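Chapter 7
Sorting Small Mixed Goods by Hand

7.1 Introduction

Mixed goods are items of different kind, size and material that arrive together in one container and must leave it separately. They are found at the returns counter of a pharmacy, in the drawer of an office desk, in the last carton of a house move. No single item is difficult to handle. The difficulty lies in the mixture: round objects roll, long objects bridge over short ones, and light objects hide what is beneath them.

Chapter 6 dealt with uniform goods, where one grip and one motion could be repeated for a whole batch. With mixed goods the grip changes at nearly every pick, and the order of picks has to be decided during the work. This chapter sets out how to choose that order, how to prepare the surface, and how to measure the result.

After completing the chapter, the reader should be able to

– classify loose items by shape and by stability at rest
– select a tray or bin suited to the mixture
– plan a picking order that keeps disturbance low
– record sorting time and misplacements on Form 7-A

7.2 Terms

A load is the full set of items in the container at the start. A pick is the removal of one item. A disturbance is any movement of an item other than the one being picked. A blocked item is one that cannot be removed without a disturbance. The blocked share is the number of blocked items divided by the number of items in the load, and it is taken once, before the first pick.

Shape is recorded in three classes. Class R covers bodies that roll, such as bottles lying on their sides. Class L covers long, slender bodies such as pens and markers. Class F covers flat or irregular bodies that stay where they are put, including most molded parts. An item that fits two classes is entered under the one that describes its behavior at rest. A capped marker with a pocket clip, for example, is long but does not roll far, and belongs in Class L.

7.3 The Container

Flat-bottomed bins keep items apart but let Class R items travel when the bin is moved. Trays with raised, curved sides gather items toward the middle. This shortens the reach and raises the blocked share. In the Nestesine bench trials, loads of 34 items were sorted from both types of container. The curved trays gave shorter reaches and more disturbances, and the two effects nearly canceled out in total time.

The lining matters more than is commonly assumed. A pale, matte lining makes dark items easy to find, while white items on a white lining are located mainly by their labels, caps and shadows. Where a load contains many white containers, a mid-gray lining is preferred. Rims should be marked in a contrasting color so that the edge can be judged without looking directly at it.

7.4 Long Items Among Bottles

A frequent mixture consists of plastic bottles with markers or pens lying between them. The bottles set the height of the load, and the markers fall into the gaps. A marker held between two bottles acts as a wedge: if it is drawn out sideways, both bottles turn. If it is drawn out along its own length, they usually stay in place.
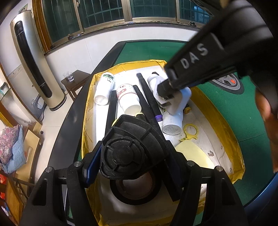
The Birhane rule follows from this behavior. Items lying on top are taken first, regardless of class. Next come Class L items with at least one free end, pulled lengthwise. Class R items are then taken from the outside inward, and any Class F items left at the bottom are removed last. When two picks are made at the same time, one with each hand, they should be at least 2 item widths apart.

The rule does not apply to glass, to open containers, or to loads of more than 199 items, which are divided first (see Section 7.9).

7.5 Preliminary Exercise

Prepare a load of 19 items containing all three classes. Record the blocked share, then sort the load twice, once in free order and once by the Birhane rule. Enter the time and the number of disturbances for each run on Form 7-A. Keep the completed form, as the figures are used again with the Desteck chart in Section 7.6.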